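Chapter 4
Choosing and Placing Tables

In this chapter you will learn to:
Tell the main kinds of household table apart by use
Measure a room before a table is bought
Match table height to the seating around it
Compare common top and base materials
Write a short table plan for a client

Key terms: occasional table, apron, clearance, drop leaf, pedestal base, trestle base, nesting tables

4.1 Why tables come after seating

In Chapter 3 you placed the sofas and chairs for the Ambrose house. The plan is still unfinished. People sitting in those chairs need somewhere to put a cup, a lamp, a book or a plate, and the pieces that do this work are the subject of the next 30 pages.

Many beginners choose the table first, often from a catalog, and then try to fit the seating to it. This usually leads to a table that is too tall for the sofa or too long for the wall. Work in the other order. Once the seat height and the walking paths are known, most of the table's measurements are already decided.

A table is also a display surface. Clients tend to put a bowl, a plant or a basket on it within a day of delivery, and the designer should leave room for this. A low piece can go almost anywhere. A piece with a tall handle or stem needs more thought, as it may block the view between people seated on opposite sides.
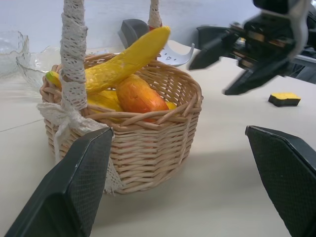 Figure 4.1 Small wicker basket with a lace-wrapped handle and artificial fruit.

4.2 Two groups of tables

For planning purposes, we divide household tables into two groups. Working tables are those at which people sit with their knees under the top: dining tables, kitchen tables and desks. Occasional tables are used from the side or from above. They include coffee tables, end tables, console tables and nesting tables.

The difference matters because of the apron, the band of wood or metal that runs under the edge of the top and joins the legs. On an occasional table the apron can be as deep as the maker likes. On a working table a deep apron takes away leg room, and a handsome table can turn out to be useless for dining. Always measure from the floor to the bottom of the apron, and write that number down next to the overall height.

Some pieces belong to both groups. A drop leaf table can stand against a wall as a console and open for meals. If a client in a small apartment asks for one, plan the room twice — once with the leaves down and once with them up.

4.3 Color and surface

A pale top reflects light and makes a small room feel more open. It also shows crumbs and ink. A dark top hides ink but shows dust, and it can look heavy in a room with one window. Strong colors stand out sharply against white, so a client who likes bright accessories may be happiest with a plain top.
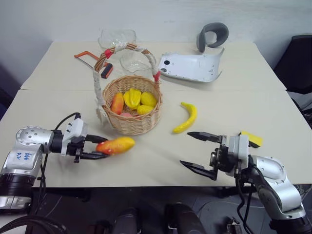 Figure 4.2 Orange and yellow toy mango above a white tabletop.

Ask to see a sample of the finish in the room where the table will stand. Store lighting is often warmer than daylight, and a top chosen as cream in the shop may look yellow at home. Leave the sample in place for a full day if the client agrees.

4.4 The Kundwood apartment

The main example in this chapter is a one-bedroom apartment in the Kundwood building, planned by Houshang Talebi for a retired couple. They owned a dining table 56 inches long and wished to keep it. Their budget for everything else was $3,000. Talebi's first plan used a glass coffee table from Dorkow and two Skeveck end tables. The couple turned down the glass. His second plan, which you will study in section 4.6, replaced it with three nesting tables.

Before you read on

Measure one table at home. Record its length, width, overall height and the height to the bottom of the apron. Then measure the seat used with it. Bring these figures to class, as you will need them for Exercise 4.1.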